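Thursday, after lunch

Gripper budget again. Vullel sent the revised quote for the second cell and I still don't buy it. Arm, pedestal, controller, fine. Then there's a line for "integration support" with no hours against it, and a spare set of fingers priced as if they were machined from coins. Asked for a breakdown. Expect a brochure.

Skerka is cheaper on paper -- 60 days delivery, 2 year warranty -- but the warranty leaves out cables and anything past the wrist. Past the wrist is where we break things. Their sheet claims 200 picks without a fault on mixed kitchen items. Which items? If it was 200 dry plastic cups I could have done it with a coat hanger. I'd want 100 with a knife, cut fruit and ice cubes in the mix before I signed anything.

Case for a second arm is still thin. Drinks setup is on the long table now, lemons cut, cups in the rack, ice in the pink bowl.

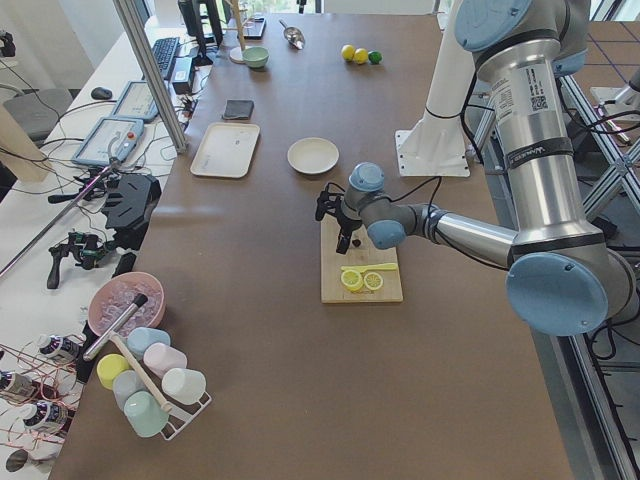

What holds us up is resetting the table between runs, and a second arm doubles that. Before April I'd put the money into:

trays with fixed positions
spare finger pads
a proper cable guide along the forearm

Cloutier can do the trays. Darum wants a minimum order on pads, to be argued.

To do: log reset times for a week, then reopen the Vullel quote. Not before.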